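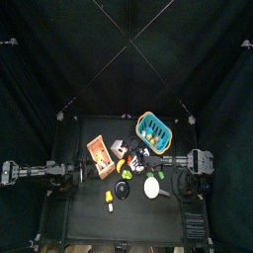 Black table, dark fabric walls, wooden crate.

From: Keerthana Kaimal
To: drurkach-players
Date: 21 October 2022
Subject: Re: Save files after the new patch, and the harbor level

Hello all,

Thank you Danish for the long report. I answer between your lines, and please forgive my English where it is stiff.

Danish Mohmand wrote:
> After the patch my old save still loads, but the game puts me at the
> start of the harbor level in Drurkach and my second party member is
> gone. I had 2,610 coins and now the purse shows 1,000. Did anyone
> else lose coins? I am playing on the old laptop, no mods.

Yes, I have the same with the coins. I believe 1,000 is the new limit for the purse before you speak with the banker in Zorkilside. When I went to the banker and chose the second line of his dialog, the rest of my money was in his account. So please go there first, before you buy anything. I had bought one lantern already and it made no problem for me, but Uzma wrote last week that her account stayed empty after she sold a shield. I could not repeat this.

> The missing party member is worse. She was level 21 and she carried
> the rope, so I cannot go down into the cistern.

Is she perhaps waiting in the inn? In my save she was sitting upstairs, in the room with the broken window, and she had all her things with her. If she is not there, load the autosave from before the ferry and take the ferry again. For Ehsan this helped. It does cost you the fight with the smugglers a second time — I am sorry for that, I also find this fight too long.

> Also, is it only me or is the cistern boss much harder now?

It is not only you. Before the patch he had 211 health points on normal difficulty, and now he has 321. I have read both numbers from the bestiary page, so you can compare in your own game. What I do now is to stay on the stairs and use the bow until he calls the rats. Then I go down and fight the rats near the wall, where only two can reach me. Fire arrows are a waste on him, he stands in water most of the time.

> Last question. Does somebody still have the old map that Ozan made?

I have the version from April, but the tunnels on the east side are wrong in it. Ozan, if you are reading, could you send the newer one to the list? I would also like to know if you have marked the door behind the Cordeiro shrine. I found the key but not the door.

I did not start the Welotura chapter yet, so please write "spoiler" in the subject if you talk about it.

Kind regards,
Keerthana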